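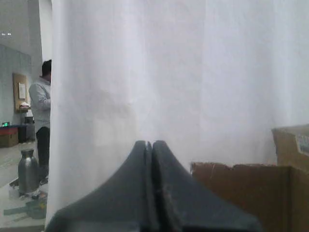 How often should you wash curtains? Twice a year is enough for most homes, according to the owner of Wieser, a small laundry and alterations shop in Grostasham that has handled household fabrics for 27 years.

The owner, who took over the business from her parents, says people ask her this more than anything else. Most of them have waited too long.

"They bring in a set that has been up since they moved into the house," she said. "The dust works its way into the fibers. You get sun on top of that and the fabric gets weak. Then they want me to promise it will come out of the machine in one piece, and I can't promise that."

She suggests vacuuming curtains once a month with a soft brush, working from the top down. Kitchens need more attention than bedrooms. If anyone in the house smokes, she would wash every three months.

White fabric is its own subject. Customers tend to reach for chlorine bleach, and she spends part of every week talking them out of it.

"Bleach on polyester can turn it yellow," she said. "People see yellow, so they add more bleach. I use an oxygen powder and a long soak in lukewarm water. Overnight if it's bad. It's slow but it works on most things."

Linen and cotton may shrink the first time they are washed, sometimes by an inch or more on a full-length panel. She tells customers who sew their own to wash the cloth before cutting it. For curtains bought ready-made, she checks the label, measures the panel and writes the length down before anything goes in the water.

The shop gets its busiest stretch in September. Families are back from vacation and the windows have been open all summer. Last year the shop washed 880 panels in that one month, and the two big machines ran from six in the morning until closing.

"I don't love September," she said. "My hands don't love it either."

Drying is where she thinks most people go wrong at home. She takes panels out after a short, gentle spin and hangs them back on the rod while they are still damp. The weight of the water pulls out most of the wrinkles. She puts an old towel along the windowsill and leaves the window open a little.

Anything with a coated back, such as blackout curtains, stays out of the dryer completely. The coating can crack or stick to itself. She wipes those down with a damp cloth and mild soap.

The shop's newest work comes from the Drikine, the old theater on the river side of town, which reopened last spring. Its stage drapes are treated against fire and can't be washed with water at all, so she sends them to a specialist and only does the repairs.

"I had one laid out across the whole floor," she said. "We had to walk around it for a week. My daughter did the hem on one side and I did the other, and we met in the middle — well, close to the middle."

Asked whether expensive curtains last longer, she took a while to answer. Lining matters more to her than price, she said. A cheap cotton panel with a decent lining will often outlive a costly one without it. Her own living room curtains came from a clearance table. She lined them herself, and they go in the wash every April and October.

Wieser takes drop-offs until 5 p.m. and asks customers to remove all hooks and rings first.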